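2025-09-07

Up before six because the neighbor's gate was banging again, so I had a good long morning in which to achieve nothing. Made coffee. Stood in the kitchen drinking it and had a stern word with myself about the pantry shelf, which I have been meaning to sort since April. The shelf did not respond and neither did I.

Danica Babić called at nine to ask if I was still bringing the pepper stew to lunch at her place. I said of course. I had forgotten the stew entirely. I told her it was practically done, which was true in the sense that I owned peppers.

So, stew. I used the last of the Hodžić paste, the hot kind in the tall jar, and two cans of tomatoes, and enough oil that I didn't write down how much. Her recipe says to simmer it for 90 minutes and mine says to simmer it until somebody needs the burner. It came out well, I think. A bit sweet. Radomir Papadopoulos will say it needs vinegar, because he has said this about every meal I've made him, including a cake.

The trouble started with the ladle. I was moving the stew into the travel pot, the one with the clamp lid, and feeling pretty pleased with how neatly it was going, and that's usually when I should put everything down and leave the room. There was some dripping. I admired the full pot for a moment, turned around, and saw what I'd done to the floor.
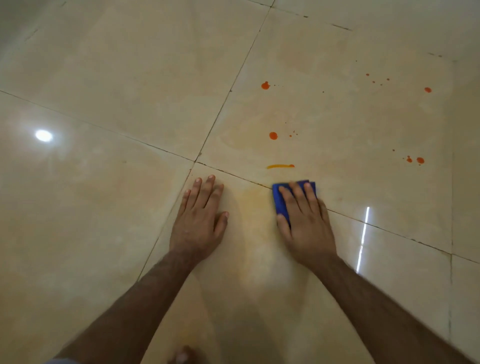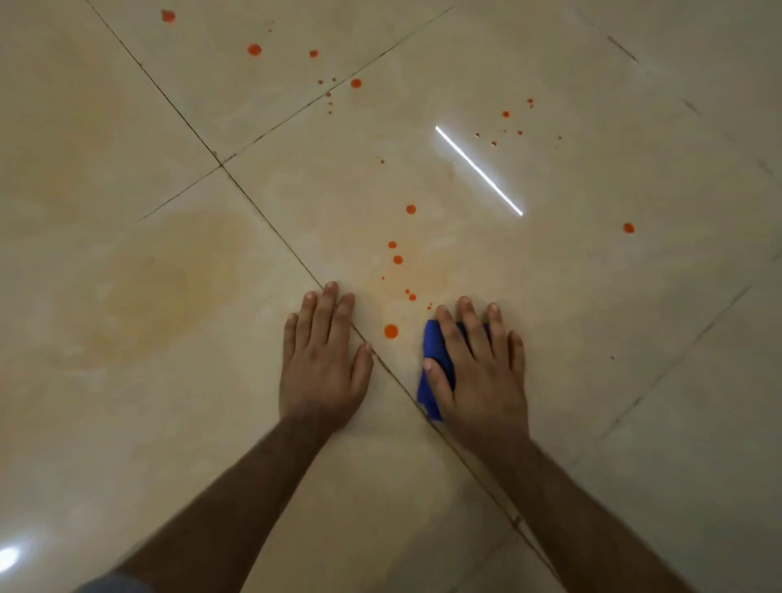

I have strong feelings about this floor, most of them bad. It was the thing that sold me on the apartment, all that pale shine, and I remember telling my sister it would be so easy to keep clean. What it does is report on me. A brown floor or a patterned floor would have taken a little stew and kept quiet, but on cream tile a drop of orange looks like an accusation. And the grout is its own misery. It has gone dark, and on my hands and knees with the blue cloth I got a closer look at it than I'd planned on for this year. I bought the Grutent pen last winter to whiten it, did the stretch by the fridge, and lost interest. Now the stretch by the fridge looks wonderful and makes the rest look worse.

Technique, for the record, since I'll want to know next time and won't remember: blot first. Press down and lift. If you wipe, tomato oil goes on a tour. Then warm water with a squirt of dish soap, then plain water, then a dry towel or it leaves a haze you can only see at dinnertime when the light comes in low. I did all of it in that order except the towel, which I skipped, so I have the haze to look forward to. My mother used baking soda on everything and would have had views.

My knees are not what they were. Getting down there was fine. Getting up involved the oven door handle and some language. I should buy one of those foam pads that gardeners use, and I know exactly how that will go – I'll buy it, put it in the hall closet under the vacuum, and kneel on bare tile for the rest of my life.

Missed the 490 bus by the length of the block, with the pot in my arms like somebody's baby. Waited for the next one on the bench next to a man eating an entire rotisserie chicken. We nodded. Arrived at Danica's late and a little scented.

Lunch was nice. She'd made the bread with seeds, and there was a salad, and Radomir had brought a bottle of something called Bivura that tasted like a pear that had been through a divorce. He tried the stew, looked thoughtful, and asked if there was any vinegar. Danica laughed so hard she had to go stand by the sink. He has no idea what's funny about it. I love them both and took home an empty pot, so the sweetness can't have bothered anyone too much.

They want to go to Clakau for a few days next spring, when it's warm enough for the lake. Radomir has found a cabin. He has also found a canoe, and I said I'd think about the canoe.

Home by four. Put the cloth in to soak in the laundry sink with the dish towels, then remembered one of the dish towels is white and fished it out again. Sat down with the paper and did the crossword up to the point where it wanted a river.

Things for tomorrow: more paste, dish soap, call the landlord about the gate even though it isn't his gate. Return Danica's spoon, which I seem to have brought home in the pot. Pantry shelf, if there's time.

Went in for a glass of water just now and found a spot of orange on the front of the dishwasher, knee height. Left it.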